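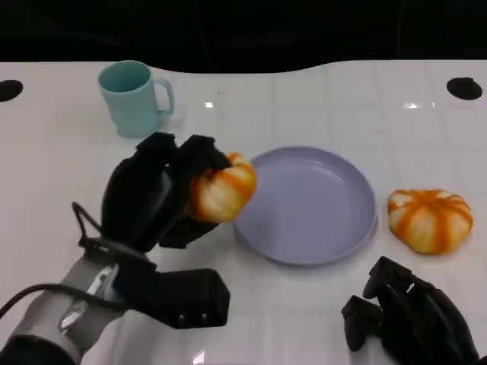
Putting a pumpkin on a plate

Jul 30, 2026

The sentence I have been chewing over comes from the results section of a manipulation paper, and it says that the policy "generalises to unseen tableware". I have read it several times now, in several moods. I work in this field and I would like to be proud of it, so it pains me to report that the unseen tableware was a second plate.

It was a perfectly good plate. I have nothing against it. My quarrel is with the verb.

For anyone who has been spared this literature, the recipe goes as follows. A person steers a pair of robot arms through a small domestic chore, over and over, while everything is recorded. A network is trained to imitate the recordings. The arms are then let loose on the same chore without the person, somebody keeps a tally, and the tally becomes a percentage with a decimal point in it. The decimal point is important. It tells the reader that science has taken place.

At our lab, which is called Asby for reasons lost to a previous funding round, the chore is mostly putting small things on plates. We have a task set, Vergate, which we share with the people at Bisgaard, and we have a rule about how to score it, which we do not share with the people at Bisgaard because they think it is mad. The rule is that the person who trained the policy may not set the table. I want to argue that the rule is the most useful result we have had in two years, and that it ought to be everyone's.

What the table knows

When I set the table for my own policy, I am kind to it. I don't mean to be. I have watched the thing train, I know it likes its pumpkin with a bit of space on the left, and my hands simply put the pumpkin there. If you asked me, I would say I had placed it at random, and I would pass a lie detector.

We found out how kind I am last December. I ran 159 trials of a place-the-object task, setting up each one myself, and the policy did splendidly. I started drafting an abstract. Then a colleague who had never seen it run, and had no feelings about it whatever, set up the same number with the same objects from the same box. The score fell by more than half. Nothing in the weights had changed. The lighting was the same and so was the table. The only component we had swapped out was me.

It was a bad afternoon, and I went home and was short with the cat. But it was also the cleanest experiment I have ever been part of, and it had cost nothing except the abstract.

Why a pumpkin is harder than it looks

People outside the field suspect that we pick toys because toys are easy. I wish they were. A small squat thing with ribs down its sides gives a fingertip very little to agree with. Pinch it a touch too high and it squirts away across the table. Pinch it low and your knuckles arrive before your fingers do. Then there is the rim of the plate, which is a trifle to you and a kerb to a robot.

None of this shows up if the object always starts in the comfortable spot. A policy can learn one good approach, repeat it all day and be awarded a number in the nineties, having learned no more about pumpkins than a lift knows about the third floor. Put the same object close to a mug and you learn more in 10 trials than you did in the previous hundred. You may not enjoy it, but you learn it.

Wrist cameras make the case even better, I think, because they show how little the machine has to go on at the moment it matters. From across the room the job looks like a tabletop with everything laid out. From the wrist it is largely finger. The plate is down there somewhere, with the yellow thing on it half hidden behind the hardware, and beyond that a good deal of office: a chair, a plant, a head of dark hair. All of it goes into the network, and the network is under no obligation to know which parts are the task. If the plant has been in the same place for every demonstration, then as far as the policy is concerned the plant may well be how you find the plate.

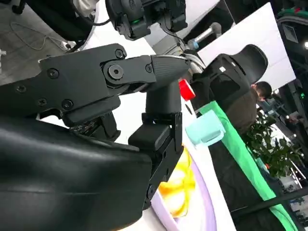

What I would like instead

My demands are modest. Let a stranger set the table, and say in the paper that a stranger did. Publish the starting layouts, including the ones that made you wince. If a single plate was swapped, write "we also tried a different plate", which is a fine sentence and frightens no one.

The usual objection is expense. The Drendgate benchmark asks for 2000 trials per entry, and its supporters tell me that with numbers like that the bias washes out. It does no such thing. Do a biased thing 2000 times and you have a very precise measurement of how nice you are. I would sooner read 3 dozen honest trials, set up by someone who was thinking about lunch.

The better objection is that the rule makes everybody's results look worse, and that a student with a worse-looking result has a harder time getting it published. This is true and I have no clever answer to it. Reviewers could help by asking who laid out the objects, in the same bored tone they use to ask about learning rates. I have begun doing so. Two sets of authors have replied so far, one of them at some length, and neither has told me who it was.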